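Chapter 3
How We See Colour and Shine

Shahnaz Patwary

After studying this chapter, the reader should be able to explain why the colour of a surface depends on the light that falls on it, to tell the difference between a dull reflection and a shiny one, and to describe colours in words that another person can use. The chapter needs no mathematics. It continues from Chapter 2, where we spoke about the eye and its parts, and the words "retina" and "cone" are used again without new definitions.

3.1 A green door in Plostow

When I first came to live in Plostow, I rented a room in a house with a green front door. I passed it every morning on my way to the college, and I would have said without any doubt that I knew its colour. In December the landlady, Mrs Lappalainen, asked me to buy a small tin of paint, for the door had been scratched near the lock. In the shop I was shown a card with many greens on it. I could not choose. I took the card home and held it against the door, and one green fitted well at the top and a different one fitted well at the bottom. In the evening, under the lamp of the porch, neither of them fitted.

The door had been painted from one tin, so its paint was the same everywhere. What was different was the light. The upper part stood in the shadow of the porch roof, and the lower part received light from the sky and also some light thrown back by the stone step. This chapter is about that difficulty, which every painter knows and which most other people never notice. 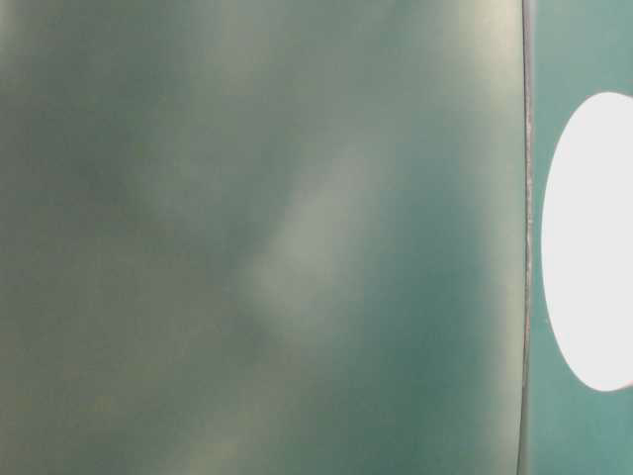 Reading time for this chapter: 10 minutes

3.2 One surface, many colours

Ask a child to draw a green wall and the child will fill it with one green crayon. Ask a painter, and he or she will mix several greens, some darker, some greyer, some nearly white. Both of them are right, but they answer different questions. The child answers the question "What colour is the wall?" The painter answers the question "What colour reaches my eye from each part of the wall?"

In this book we call the first one the surface colour and the second one the seen colour. The surface colour belongs to the material. It depends on which parts of the light the material takes in and which parts it sends back. The seen colour belongs to the moment. It changes when a cloud passes, when somebody switches on a lamp, or when we walk to the other side of the room.

A curved surface shows this very clearly. Where it turns towards the window it becomes paler, and where it turns away it becomes deeper. Between the pale part and the deep part there is usually no line at all. The change is so gradual that the eye accepts it as shape and forgets it as colour. We say "it is round" and do not say "it is pale on one side". Teachers of drawing spend much of the first year persuading their students to say the second thing.

The habit of seeing surface colour in place of seen colour is called colour constancy. It is very useful in daily life. Without it, we would not recognise our own coat when we carried it from the street into the kitchen. It becomes a problem only when we must match, paint or describe a colour exactly, as I had to do with the door.

Try it yourself. Take a sheet of plain paper and cut two small holes in it, as far apart as your finger is long. Hold the paper at arm's length and look through both holes at one painted wall, so that you see a part near the window through one hole and a part near the corner through the other. Close one eye. Most people are surprised at how different the two spots are. Then put the paper down, and the wall becomes one colour again.

3.3 Dull and shiny

So far we have spoken as if light came back from a surface in only one way. In fact there are two ways, and many surfaces use both at once.

In the first way, the light goes a very small distance into the material, is scattered there, and comes out in all directions. It carries the colour of the material with it. This is called diffuse reflection. Chalk, unglazed clay and most house walls behave almost completely like this, and they look much the same from wherever we stand.

In the second way, the light does not enter the material. It is thrown back by the outer skin, like a ball from a floor, at the same angle at which it arrived. This is called specular reflection. On plastic, varnish, glass and the skin of an apple, this light does not take the colour of the material. It keeps the colour of the lamp or of the window.

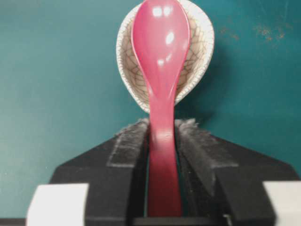 It follows that a bright spot on a red apple is white under a white lamp and yellowish under a candle, and in neither case is it red. Beginners often paint such a spot in pale pink, thinking that a lighter red must be correct, and the apple then looks as if it had been dusted with flour. A single touch of the lamp's colour, with a firm edge, is enough to make it shine.

Metals are an exception. Gold and copper do colour the light which they throw back from their skin, and for this reason a bright spot on a copper pot is orange. We will return to metals in Chapter 5.

The place of the bright spot also depends on the person who looks. Put an apple on a table under a lamp and move your head slowly to the left. The spot moves over the skin of the apple, but the marks on the skin stay where they are. Two people who sit on different sides of the table will never see the spot in exactly the same place – a fact which has caused more than one argument in my evening class.

3.4 Words for colours

The last subject of this opening part is language. My first language divides the colours between blue and green a little differently from English, and I still hesitate over "teal" and "turquoise". When I began to teach, I believed that this was only my own weakness. Later I gave the same coloured card to my students, all of whom had grown up speaking English, and asked each of them to write down its name without talking. The answers did not agree.

For this reason we will describe a colour by 3 properties:

Hue: the family to which the colour belongs, such as red, yellow or green.
Lightness: how near the colour is to white or to black.
Strength: how far the colour is from grey.

A description such as "a green, rather light, of low strength" is not beautiful, but another person can find the colour from it. The ordinary names can be added afterwards, if you like them.

Before you continue to section 3.5, choose one object in your room and write its surface colour in a few words. Then look at it again in the morning, at noon and by lamplight, and each time write the seen colour of its lightest part and of its darkest part, using the properties given above. Keep these notes, as they will be needed for the exercise at the end of the chapter.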